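8월 작업 노트 / 장비 구매 검토 (양팔 분류 셀 추가 건)

오전에 예산 얘기가 다시 나왔다. 결론부터 적으면 나는 아직 반대다. 셀을 하나 더 사자는 쪽 논리는 이렇다. 지금 있는 양팔 셀 한 대로 화장품 튜브와 소형 박스 분류를 돌리고 있는데 대기 중인 작업이 밀려 있으니 한 대 더 있으면 두 배로 빨라진다는 것. 그런데 밀려 있는 이유가 로봇 대수 때문인지는 아무도 확인한 적이 없다. 지난 노트들을 다시 읽어 보니 멈춘 시간의 대부분은 그리퍼 턱 교체, 케이블 정리, 트레이 위치 다시 맞추기였다. 셀이 두 대면 이것도 두 배가 된다. 적어도 나는 그렇게 본다.

견적은 세 군데서 받았다. Mulell, McPhee, Pluvholm. Mokono는 문의 메일에 카탈로그만 보내고 금액은 "미팅 후 안내"라고 해서 일단 뺐다. 금액을 먼저 못 주는 데는 대체로 비싸다. 편견일 수도 있는데 지금까지 틀린 적이 별로 없다.

Mulell: 팔 두 개, 그리퍼 두 개, 제어기, 테이블까지 한 세트. 제일 싸 보인다. 그런데 견적서 뒷장을 보면 손가락 블록과 예비 턱이 전부 옵션이다. 케이블도 기본 길이만 포함. 우리처럼 손목 옆으로 케이블을 늘어뜨려 쓰면 길이가 모자랄지 남을지 설치해 봐야 안다. 교육비 별도, 출장비 별도. 별도 항목을 다 더하면 McPhee랑 차이가 거의 없다.

McPhee: 본체 값은 높고 대신 예비 턱 4쌍 포함. 납기가 70일. 영업 쪽에서는 "통상 그보다 빠르다"고 하는데 문서에 적힌 건 70일이니 70일로 계획을 잡는다. 말로 한 납기는 납기가 아니다. 보증 범위에 그리퍼 커넥터가 들어가는지 물었더니 소모품으로 볼 수도 있고 아닐 수도 있다는 답이 왔다. 다시 물어볼 것. 글로 받을 것.

Pluvholm: 임대. 3개월 단위이고 중간 해지가 안 된다. 한 번 써 보고 결정하기에는 이게 제일 나아 보이는데, 설치와 철거 비용을 우리가 낸다. 임대료만 놓고 비교한 표를 회의 자료에 넣어 둔 게 있던데 고쳐야 한다. 그 표만 보면 누구라도 임대로 간다. 소프트웨어가 임대 기간에만 열리는 조건도 표에 안 적혀 있다. 반납하고 나면 그동안 잡아 둔 파지 설정을 우리가 들고 나올 수 있는지, 이것도 확인 안 됨.

그리고 세 회사 다 시연 영상은 훌륭하다. 영상 속 물건은 전부 각이 딱 잡힌 새 박스고, 간격도 일정하고, 트레이도 한 종류다. 우리 물건은 그렇지 않다. 튜브는 뚜껑을 아래로 해서 세워 두고 위쪽 납작한 부분 바로 밑을 잡아야 하는데 조금만 세게 물면 몸통이 눌린다. 박스는 여러 번 돌려 쓰면 모서리가 닳고 윗면에 주름이 간다. 트레이 벽에 비스듬히 기대 있는 박스는 또 얘기가 다르다. 똑바로 선 박스만 집는 시연으로는 판단이 안 된다.
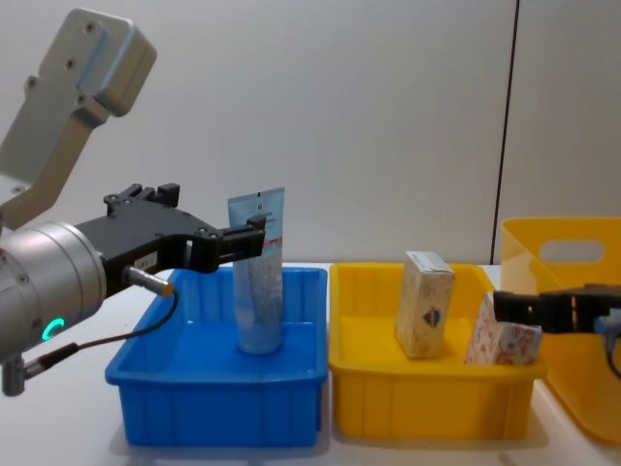 그래서 업체에 우리 샘플을 보내서 시연을 다시 해 달라고 하기로 했다. 조건은 미리 적어 둔다. 튜브와 박스 섞어서, 트레이도 우리가 쓰는 걸로, 자세는 섞어서. 세워 둔 것만 하지 말 것. 같은 물건을 연속 5회, 편집 없는 영상으로. 실패한 것도 잘라내지 말고 그대로 보내 달라고 쓴다. 이 조건을 받는 회사가 몇 군데나 될지 모르겠다. 못 받겠다고 하면 그것도 정보다.

양팔이 꼭 필요한가 하는 문제도 남았다. 지금 작업 중에 정말로 두 팔이 동시에 있어야 하는 게 몇 개인지 작업표에서 하나씩 따져 봐야 한다. 왼쪽은 튜브, 오른쪽은 박스로 나눠 맡기면 보기에는 바빠 보이지만, 한쪽이 기다리는 시간이 꽤 있다는 인상이다. 인상일 뿐이고 기록은 없다. 로그에 팔별 대기 시간이 따로 안 남는다. 이건 셀을 사기 전에 고칠 수 있는 일이고 돈도 안 든다. 외팔 셀이면 그리퍼도 한 개, 예비 부품도 절반인데 왜 처음부터 양팔만 놓고 비교하고 있는지 모르겠다.

예산 항목에서 빠진 것들. 회의 자료에는 본체 가격만 크게 적혀 있다.
- 예비 턱, 손가락 블록
- 그리퍼 케이블과 커넥터 여분
- 테이블과 바닥 고정, 전기 공사
- 트레이 (색깔별로 통일해서 새로 살 것인지)
- 설정 잡는 사람 시간
- 보증 끝난 다음의 수리비

마지막 두 개가 제일 크다고 본다. 특히 사람 시간. 지금 셀도 처음 들어왔을 때 일정표에는 설치 4일이라고 되어 있었다. 설치만 놓고 보면 맞는 말이었다. 그 뒤로 제대로 쓸 수 있게 되기까지 걸린 시간은 어느 표에도 없다. 새 셀 계획서에도 똑같이 4일이라고 적혀 있길래 옆에 연필로 물음표를 쳐 놓았다.

트레이는 사소해 보여도 짚고 간다. 지금 쓰는 파란색, 노란색 플라스틱 트레이는 벽이 살짝 벌어져 있어서 그리퍼가 들어갈 여유는 있다. 대신 파란 쪽은 광이 나서 바닥에 반사가 생긴다. 이게 인식 쪽에 문제가 되는지는 확인한 사람이 없다. 문제가 된다면 비싼 카메라를 붙이기 전에 무광 트레이부터 몇 개 사서 비교해 보면 된다. Mulell 견적에 들어 있는 카메라 업그레이드는 그때까지 보류.

반대 의견도 적어 둔다. 한 대가 고장 나면 전부 선다는 지적은 맞다. 여기에는 나도 할 말이 없다. 다만 그 대비라면 셀 한 대를 통째로 더 사는 것 말고 예비 그리퍼 한 개와 케이블 세트로도 꽤 막을 수 있다. 우리가 지금까지 멈춘 건 팔 때문이 아니었고 거의 다 팔 끝에 달린 것 때문이었다. 예비품 견적을 McPhee와 Mulell 양쪽에 따로 요청했다. 호환 여부도 같이. 호환된다는 답이 오면 어느 모델 기준인지 다시 물어볼 것.

할 일
- 팔별 대기 시간 로그 추가 (사기 전에 반드시)
- 임대 비교표에 설치, 철거 비용 넣기
- 샘플 포장해서 발송, 닳은 박스도 섞어서
- McPhee 보증 범위 서면 회신 받기
- Pluvholm에 설정 파일 반출 가능한지 문의
- 외팔 셀 견적 한 군데라도 받기
- 무광 트레이 몇 개 주문

오후 5시 추가. Pluvholm에서 전화 왔음. 이번 달 안에 계약하면 철거비를 빼 준다고 한다. 설치비는 그대로. 메일로 달라고 했고 아직 안 왔다. 로그를 모으기 전에는 계약 안 하는 걸로, 내 의견은 그대로 둔다.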